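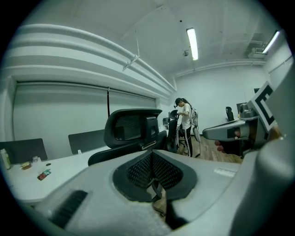 Figure 7.1 Two ways of recording a demonstration: a hand-held gripper and, farther back, a headset with a wearable rig.

Chapter 7
Demonstrations as Data

After working through this chapter you should be able to:
Define an episode and mark its start and end
Explain why a square marker is fixed to a gripper finger
Sort a set of recordings into usable, doubtful and rejected
Write a recording plan for a class project

7.1 The Nostotden project

In Chapter 6 the motion of the arm was written out by hand, one waypoint at a time. The method is adequate for a task with fixed positions. It becomes slow when the object may stand anywhere on the table, and it fails when the object is soft or changes shape.

An alternative is to record a person doing the task and to fit a control policy to the recordings. The running example in this chapter is the second-year project course at Nostotden, taught by Darmawan Wattimena. Student teams are given a household task and 12 weeks. Each team collects 300 episodes, trains a policy on them and tests it on the Kirui arm introduced in Section 4.2. Hervé Renaud's notes on the course are the source of the worked problems at the end of the chapter.

An episode is one complete attempt at the task, from the first movement of the tool to the release of the object. Pauses before and after are trimmed. An attempt in which the object is dropped is still an episode, and it is kept under a separate label.

7.2 Recording by hand

With a hand-held gripper the operator carries the tool and performs the task directly. No arm is needed during collection, so several students can record at once in an ordinary room with desks and chairs. A camera on the tool stores what the tool faces. In Figure 7.1 a square black-and-white marker stands on an upright plate at the finger. The side length of such a marker is known in advance, and its position in the image therefore gives the position of the finger. The opening of the gripper can be computed for every image in this way - see Equation 7.3.

Two sources of error should be noted at this point. If the operator's hand covers a corner of the marker, the finger position is lost for those images. If the tool is turned quickly, the images blur and the estimated path of the tool drifts. Teams at Nostotden reject any episode with more than 3 consecutive images in which the marker is not found.

7.3 Recording with worn equipment

Worn equipment records the movement of the operator's body, which must then be mapped onto the joints of the robot. The mapping is treated in Section 7.6. For the present it is enough to note that a human arm and the Kirui arm differ in link length and joint limits, and that some recorded postures have no equivalent on the machine.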